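Notebook, January. Textile bench, wash trials, cotton jersey
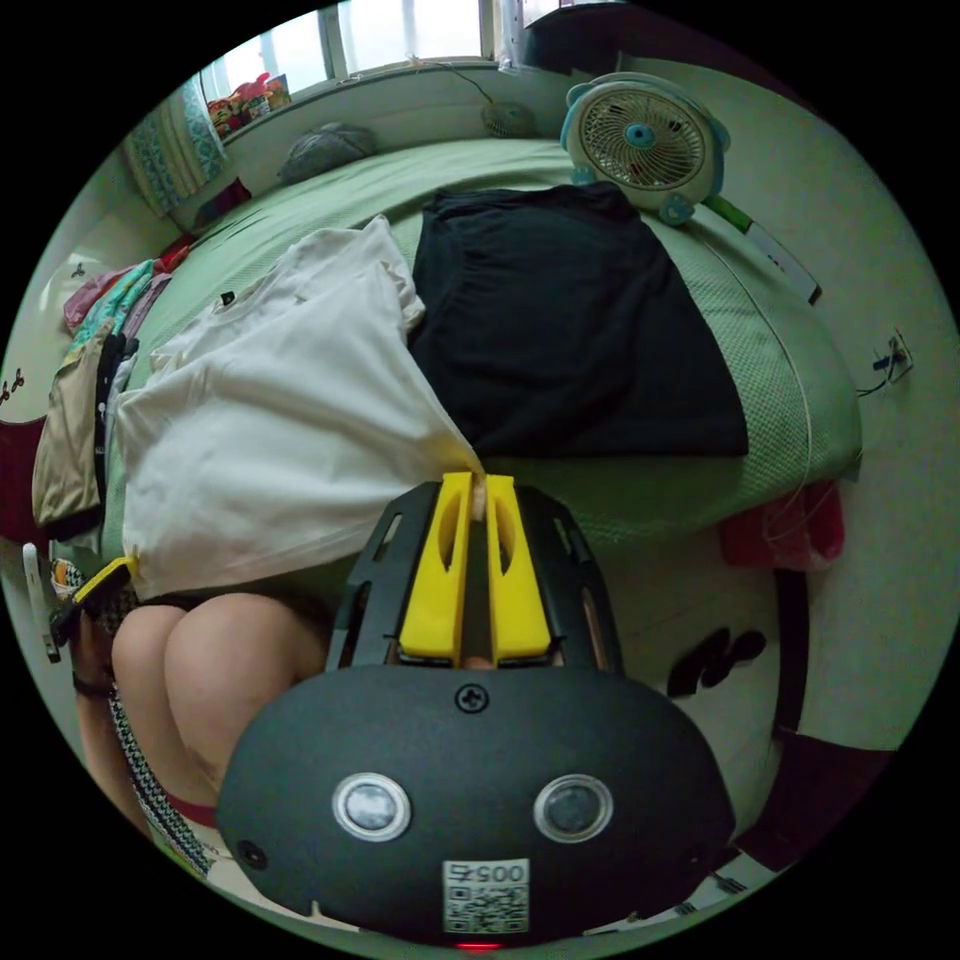
White T-shirt and folded black garment on the bed.

Carrying on from the shrinkage work in December. The question is still why the white single jersey comes out of the wash with the side seams walked round to the front, and how much of that is the knit and how much is our drying. Started 9:15, baths up to temperature by 9:40.

Fabric and prep

Two lots of plain single jersey. The first is from Birkell, bleached white, bought as tubular and slit here. The second is the MacLeod cloth, reactive black, open width as supplied. Both conditioned overnight flat on the mesh rack. The Birkell roll had a hard crease down one side from storage and I cut clear of it. Cut 6 squares from each lot, marked with the template and the laundry pen. The pen doesn't show on the black, so those are marked with white thread, two stitches at each point, ends left long.

Measured before wash with the steel rule, fabric relaxed, no weight. Wale direction checked under the magnifier for every square. Two of the whites had been cut slightly off the wale and were recut. If anyone uses the offcuts, they are in the tray marked spare and should not go back into the trial.

Wash

60 degrees for the whites as in the old protocol, then a second set at 40 so they can be compared with the black, which is only run at 40. Makeweights are the hemmed polyester pieces. Total load 2 kg dry in each run, weighed on the floor scale. Liquid detergent, the unscented one from the blue drum, same dose for all runs.

The Cladov machine went into its unbalanced routine at the start of the final spin on run one and took three tries to get up to speed. It finished, but total time was longer than the program says. I have kept the run in and put a mark against it. For run two I opened the door before the spin and spread the load by hand, and it spun first time. That means the two runs are not strictly the same. Will repeat run one if there is cloth left.

Safety glasses on for the detergent and the bleach check. The old pair of Uvex is scratched on the left side and makes reading the rule a nuisance. New pair wanted.

Drying

Half of each set tumbled, half dried flat. Tumble setting was 80 on the dial, 90 minutes, then 10 minutes cool with the heat off. The dial is not a temperature we have verified, it is only the number printed on the machine. Somebody should put a logger in the drum before we quote it anywhere.

Flat pieces went on the mesh rack, patted out and left alone. Resisted straightening them. In December the edges had been pulled square while damp, and I think that hid a good part of the twist.

Results so far

Length shrinkage is greater than width shrinkage in both lots, tumbled or flat, as expected for this construction. Tumbled whites are the worst. Flat-dried blacks barely moved in width and two of them grew slightly, within what I can read off the rule.

Spirality is the more useful number. Measured as displacement of the bottom mark from the vertical, divided by the length of the side. The whites all lean the same way. The blacks lean the same way as the whites but by a smaller amount. Drying method changes the length a good deal and changes the lean very little. That points back at yarn twist and the number of feeders on the knitting machine, and away from the dryer, which was where I had put the blame last time.

The 60 and 40 whites are close to each other on spirality and not close on length. Figures are in the sheet, tab 3. Do not use tab 2, the formula there divides by the wrong column.

Checked the twist of the white yarn by unraveling from a cut edge. It snarls readily when slackened. The black yarn snarls much less. Either it is lower twist or the dyeing has set it. No way to tell from cloth alone, would need yarn from before the dyehouse. Will ask the supplier for a cone, greige if they have it.

Problems

Laundry pen bled on two of the 60 degree whites. Marks still readable but the center is a guess to within a millimeter. Switch to thread marks on everything next time, in a contrasting color.

Edges curl badly on the slit white cloth after tumbling, enough that the rule has to go down with a glass plate on top. The plate presses the sample and may stretch it. Tried one square with and without - the difference was smaller than my reading error, so plate stays.

Lint filter was full at the start of the day. It was cleaned before run one and again between runs. Lint from the black set kept in a bag, labeled, in case the weight is wanted.

To do

Repeat run one on the white lot, balanced load.
Second and third wash cycles on the same squares, flat-dried set first.
Made-up shirts after that. Squares don't have side seams, and the seam may hold the twist back or only make it more visible.
Logger in the dryer drum.
Order thread, safety glasses, and a rule with end at zero.

Samples back on the rack at 16:30, black on the top shelf, white below. Leave them to condition overnight before anyone measures again.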